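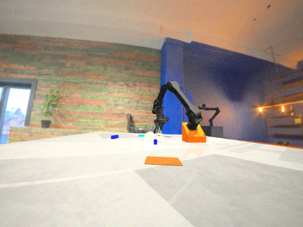
Matchday Questions at Poramance Soccer Club

Welcome, and thank you for stopping by! We get a lot of the same questions every season, both from folks in town who have been meaning to come to a game for years and from visiting fans who are driving in for the first time, so we've gathered the answers on one page. If yours isn't covered, the email form on the Contact page goes straight to Percy Cuervo in the club office, and he answers everything sooner or later (a bit later in the week of a home game).

Where do you play?

Our home is Druleo Field, at the north end of Girard, behind the old feed mill. Most phone maps will try to send you up Mill Lane, which looks like the shorter way but ends at a locked gate. Stay on the main road until you see the floodlights, then take the next left. The entrance for home and visiting fans is the same one.

What time should I get there?

Gates open an hour before kickoff. For an ordinary league game you can stroll in fifteen minutes before and still find a good spot on the rail, but for the Grarnurov game please come early. That one gets busy, the parking lot fills up first, and every year somebody we know well misses the opening goal while looking for a space.

How much does it cost to get in?

Adult tickets are $7 at the gate, and students and seniors pay $5. Children under twelve get in free with an adult, and so do babies, grandmothers carrying babies (we have been asked) and anybody wearing a current youth team jersey from our own club. We take cash and cards. The card reader can be slow when it's windy, for reasons none of us understand, so a few bills in your pocket will get you through the gate quicker.

Do I need a ticket in advance?

For league games, no. For cup games and the Grarnurov game we do sell in advance, and we'll say so on the front page of the site as soon as they go on sale. Season ticket holders get first pick for those and should bring the card itself, please, since a picture of it on your phone doesn't scan.

Can I sit down?

You can! The main stand has 431 seats, all under the roof, and they aren't numbered, so it's first come, first served apart from the two rows in the middle kept for season ticket holders. Everywhere else is standing. There's a grass bank at the far end that is lovely in late summer and very slippery by November, and we would ask you to wear sensible shoes if you like to watch from there. Folding chairs are fine on the bank but not along the rail.

Is the ground accessible for wheelchairs?

Yes. There is a flat area to the left of the main stand with a clear view of the whole field, and a paved path leads to it from the parking lot. The accessible restroom is right behind it. Let Percy know before the day and he will hold a parking space near the gate for you. If you've forgotten to ask, come anyway and speak to whoever is at the gate.

What happens if it rains?

We usually play. Our field has a name for being heavy, and we won't pretend otherwise, but it drains better than it did before the new pipes went in along the west side. Gerardo Sison, our head groundskeeper, walks the field with the referee when there is any doubt, and the decision is the referee's. We post the result of the inspection on this site as soon as we have it. Please don't telephone Gerardo. He is outside with a fork and he can't hear it.

If a game is called off before kickoff, your ticket is good for the rescheduled date. If it's abandoned before halftime, the same goes. After halftime we're sorry to say the ticket is used up, although anyone who stood through the whole of last season's hailstorm against Grarnurov may feel free to remind us of it at the gate.

Why does the ball bounce so oddly near the south goal?

There's a dip. It has been filled, rolled and reseeded more times than we would like to add up, and it always comes back by spring. Visiting goalkeepers spot it in the warm-up and our own keepers claim to know it by heart, which you may take with a pinch of salt if you saw the second goal we gave away in our last home game.
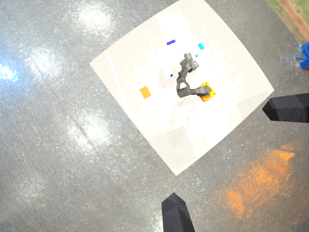 White work surface on a speckled gray floor, seen from above.

Is there food?

There is, and we're proud of it. The snack bar beside the main stand opens with the gates and does hot dogs, chili, grilled cheese, coffee, tea and hot chocolate. The chili is the thing to have, and it's generally gone by halftime, so if you want a bowl then don't wait for the line to go down. There is a meatless version too, in the smaller pot. You can bring your own food in if you'd like, but no glass and no alcohol, please.

Can I bring my dog?

Dogs on a short leash are welcome everywhere but the main stand. We'd only ask that you keep them back from the rail, as one or two have been known to go after the ball.

What was your biggest crowd?

The record at Druleo Field is 1,670, for a cup quarterfinal against Grarnurov. We lost it by the odd goal, to a header from a corner in the last few minutes, and you'll still hear people in the stand arguing about whether it should have been a corner at all.

Can my child be a ball kid?

We'd love that. Ball kids need to be between ten and fourteen and should be able to stay from half an hour before kickoff to the final whistle. We lend them a jacket and feed them at halftime. The list for the new season opens in June and fills up quickly, so keep an eye on the news page.

How do I try out for the team?

Open tryouts for the first team and the reserves are held before preseason, and the details go up on the news page along with the form you'll need to sign. Bring shin guards, plenty of water, and both kinds of boots if you have them. For the youth teams, please use the Youth page, where each age group has its own coach and its own email address.

I left something behind. Who do I ask?

Lost property goes into the club office at the end of each game, and Percy keeps it until the end of the season. He has a great many single gloves. Send him a note through the form saying what it was and where you were standing, and he'll have a look for you before the next home game.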